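Aprendizagem por imitação com folhas finas: o que mudou depois de trocar o espaço de ações

Em março deixei aqui uma nota curta sobre a política de manipulação de papel e prometi os números. Seguem agora, com o método um pouco mais detalhado.

O conjunto de treino tem 1653 demonstrações teleoperadas, todas com folhas de papel sem impressão. O modelo de base é o mesmo da nota anterior (Yilma, sem alterações na arquitetura). A entrada são as imagens das câmaras de pulso e o estado das juntas; a saída, um bloco de 100 passos de ação por inferência.
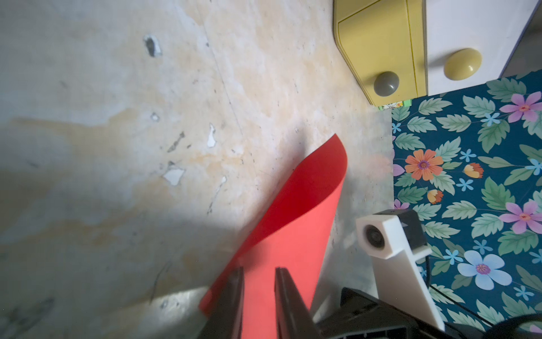
A primeira versão previa posições absolutas das juntas. Com objetos rígidos isso nunca me deu problemas. Com papel, um erro de poucos milímetros na altura da pinça basta para os dedos passarem por cima da folha ou para a empurrarem contra a superfície. A segunda versão prevê deslocamentos relativos à pose da pinça no início de cada bloco, e o erro em altura deixa de depender da calibração da base.

O Wondimu Hailu sugeriu ainda pesar mais, na função de perda, os passos próximos do fecho da pinça. Usei um fator de 2 e não explorei outros valores. O código de pesagem está no repositório Jetlow, no mesmo ramo de sempre.
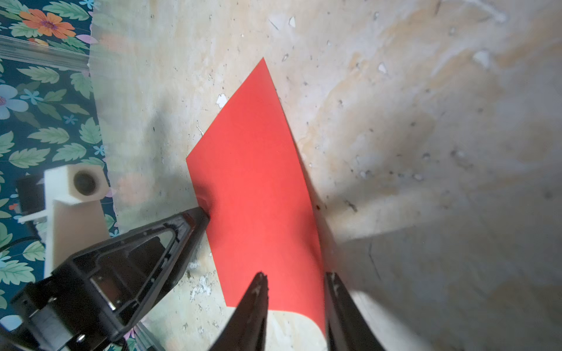 O caso difícil continua a ser a coordenação entre as duas pinças. Uma folha curva muda de forma com qualquer contacto, e a câmara de um braço vê mal o lado que o outro está a tocar. Reduzir o trecho executado de cada bloco ajuda, mas o movimento fica mais hesitante – a transição entre blocos nota-se a olho nu.

Avaliei as duas versões em 105 tentativas cada, com a mesma lista de poses iniciais. A versão relativa falhou menos na preensão. No alinhamento final não encontrei diferença que me pareça defensável com esta amostra. A Mal-soon Ryu reviu as gravações sem saber qual era a versão e chegou à mesma leitura.

Falta testar papel mais grosso e repetir tudo com outra semente. Falta também separar o efeito da pesagem do efeito das ações relativas – por agora foram ligados ao mesmo tempo, o que limita bastante o que se pode concluir. Os ficheiros de configuração ficam na pasta Drikmont.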